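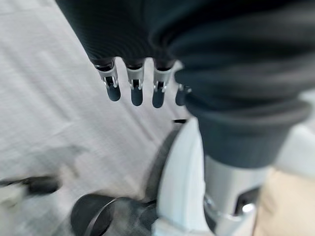 Ruvach Two-Arm Build - Pre-Run Safety Checklist and Inspection Comments
Dirdale Shared Workshop, lounge area
Checklist revision: May
Run hours on the clock at inspection: 1,486

Status codes: OK = pass. WATCH = pass, look again at next inspection. FIX = do not run until corrected. N/A = not checked this time.

Section 1. Hands and gloves

1.1 Finger joint pins seated, no pin standing proud - OK
1.2 Fingertips tight on the metal joints, no rotation by hand - OK
1.3 Glove fabric free of holes at the knuckles - OK
1.4 Fabric rims clear of the joint cut-outs through full curl - WATCH
1.5 Wrist cuff rolled evenly and clear of the wrist joint - WATCH

Comments: On 1.4, the rim at the base of each finger creeps forward with use. With power off, push it back and curl each finger once by hand. If fabric enters a cut-out, mark FIX. On 1.5, the cuff was rolled again before power-up. A loose cuff can hide the gap at the top of the forearm, so check the gap first and the cuff second. The Lurkitz knit gloves run a little long. Do not trim them; the cut edge frays into the joints.

Section 2. Arms and cables

2.1 Shell fasteners tight, both arms - OK
2.2 Fabric joint covers closed, no pinch - OK
2.3 Wrist connectors locked - OK
2.4 External cable loops clear of the elbow at full bend - OK
2.5 External cable loops clear of furniture at full reach - WATCH

Comments: The loops need enough slack for full wrist roll and no more. Last revision they were tied down hard and one connector worked out of its socket, so the ties came off. With the slack restored, the loops can ride over a chair arm when the robot reaches between seats. Move the chair, do not shorten the loop.

Section 3. Two-hand carry

3.1 Load is within the limit on the Mulcahy grip sheet - OK
3.2 No glass, blades or open liquids in the container - OK
3.3 Both hands report contact before lift - OK
3.4 Long handles pointed away from the head - OK
3.5 Carry path clear of people - OK

Comments: The recycling bin is the standard carry load. Empty plastic bottles are light and shift very little, but the handle makes the load tall. Check overhead clearance as well as floor clearance. The operator keeps a hand on the stop button for the whole carry. Grip force stays at the setting on the grip sheet; a higher setting bends the bin wall and gives a false contact reading.
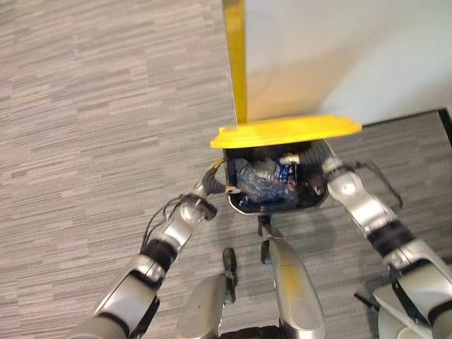 Item 3.3, bin held between both hands, yellow handle upright.

Section 4. Floor and surroundings

4.1 Carpet flat, no lifted edges in the work area - OK
4.2 Baseboard and wall clear of arm sweep - OK
4.3 Seating placed so that both arms can withdraw straight back - WATCH
4.4 Wastebasket outside the path of the lower body - FIX, then OK
4.5 Extension cords out of the work area - OK

Comments: On 4.4, the basket had been left where the base could reach it. It was moved and the item checked again. The position now needs a tape mark on the carpet - open action. On 4.3, leave the gap between the chairs wide enough for one arm plus its cable loop.

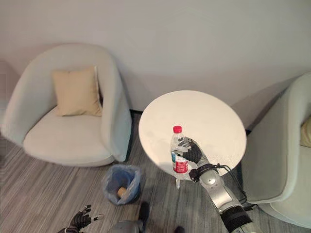 Dirdale workshop, June 14, 2024

Section 5. Single-hand grasp at the side table

5.1 Table stable, no rocking under a light push - OK
5.2 Bottle cap closed before the hand approaches - OK
5.3 Fingers close around the bottle without denting it - OK
5.4 Idle hand open, empty and clear of the floor - OK
5.5 Cable loop clear of the tabletop - OK

Comments: Use capped plastic water bottles only. The preferred grip is around the middle, above the label, where the fingertips can reach across the front. A grip on the label slides if the label is loose. The idle hand needs watching during this task, as attention tends to go to the one that is working. If it drops toward the carpet, stop and re-home both arms.

Section 6. Stop and power

6.1 Handheld stop button tested, both arms go limp within limits - OK
6.2 Wall stop tested - OK
6.3 48 volt supply reads within range at idle - OK
6.4 Supply fan clear of carpet fiber - WATCH
6.5 Log file opens and records the stop test - OK

Comments: Fiber was cleared from the fan intake. The intake sits low and will collect more. Cleaning moves from monthly to every inspection. Finger tendon replacement is due at 2,000 run hours and the parts are not yet on the shelf - order the full set for both hands.

Open actions

- Tape mark for wastebasket position (4.4)
- Order finger tendon set (6.4 comments)
- Recheck glove rims and cuff after the next full session (1.4, 1.5)
- Raise the supply off the carpet, 2 inch minimum (6.4)

Result: cleared to run with an operator present. Unattended operation is not permitted under this checklist.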